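Giving up the car, one year in

25 December 2020

I sold the car last January. I said then that I would write up how it went after a year, and it has been close enough to a year, and I have the day off with nothing in the oven until four.

The car was a twelve-year-old hatchback with a bad clutch. The garage in Catley quoted me more to fix it than I thought it was worth, and I had been driving it maybe twice a week. I sold it to a man who wanted it for his son. He paid $600 and drove it away in second gear.

I should say up front that this was an odd year to try it. For a good part of the spring I wasn't going anywhere, and neither was anyone else. So some of my numbers look better than they would have in a normal year. I have tried to be fair about that.

What I got instead

I bought a used bike from Theerawat Phromma, who works two desks over from mine, or did when we had desks. It is a Weidemann, steel, with a rear rack already on it. He wanted $257 for it, which was a strange number, and he told me it was what he had paid. I put new tires on it in March and a new chain in August. The chain was my own fault. I left it outside under a tarp for a wet month and the tarp held the water in.

For groceries I use two panniers and a backpack. I can carry a week of food for one person if I plan it. Milk goes at the bottom, bread goes on my back. Cat litter has to be its own trip. I tried combining cat litter with a full shop once in May and had to walk the bike home from the bridge.

For Plumcombe, where my mother lives, I take the bus. The bus takes 45 minutes when it runs on schedule and there are four a day, fewer on weekends. The last one back leaves at 6:10. I have missed it once. I slept on her sofa and went in the morning, and she made eggs.

How shopping changed

I thought I would miss the car most in bad weather. I missed it most at the store. With a trunk I bought whatever was on sale and sorted it out at home. Without one I look at each thing and think about where it goes in the bag. Canned goods are heavy, so I buy dried beans now and cook them on Sunday nights. I stopped buying soda completely, mostly on account of the weight, and didn't notice until summer.

The other thing is snacks. Snacks are light, and they squash into the gaps at the top of a pannier, so I have been buying more of them than I used to. I'm not proud of it but I'm reporting it. I used to buy one big bag of regular potato chips and it would last. Now I go for whatever is small and sits flat. 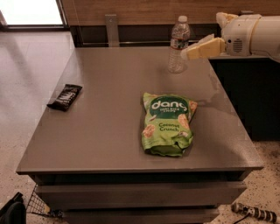 Coconut rice chips, a regular on the list this year.

I don't think I've gained weight from it. I haven't checked.

The route

From my door to the good supermarket is just over three miles. The direct way is along the county road, and I did that for the first month and hated it. There is no shoulder after the gas station and the trucks come close. Chalerm Intarasuk, who I know from the allotment, told me to cut behind the Flultik building and pick up the old rail path from there. I had lived here nine years and did not know it went through. It adts a little distance but I got the time back by not stopping at the lights.

The rail path floods in one spot under the second bridge. If it has rained for two days I go the long way by the school. I've also learned that the gravel stretch gets soft in a thaw, and that geese won't move for a bell.

Costs

I kept a list, not a very careful one. Leaving out the price of the bike, I spent $465 on getting around this year. That covers bus fares, the tires, the chain, a better front light, rain pants, two taxi rides and one rental for a day when I had to move a bookcase. My insurance on the car alone was more than that.

I didn't include the shoes I wore out, which were going anyway.

What didn't work

The dentist. My dentist is on the far side of Catley with no bus I can use, and I put off going for seven months. I finally took a taxi both ways. I should probably switch.

Anything at night in winter is harder. I have a good light but I don't enjoy it, and I say no to things I would have driven to. This year there weren't many things to say no to. I expect to feel it more when people start having dinners again.

The cat's vet was also a problem. She won't tolerate the carrier on the bike rack (I tried it in the driveway, standing still, and that was enough). A neighbor drove us. I gave him tomatoes.

Asking for rides is the part I like least. I've asked maybe six times all year. Everyone has said yes and I still don't like it.

Next year

I'm going to keep going. I want fenders on the bike before the thaw, real ones, and a second lock so I can leave it at the bus stop and stop walking that last half mile. I'm also looking at a small trailer for the cat litter and for compost. Chalerm has one he doesn't use, but one wheel is bent and he wants to see if he can true it first.

If anyone reading knows of a bus to Plumcombe later than the 6:10, please leave a comment. The timetable on the website is from two years ago.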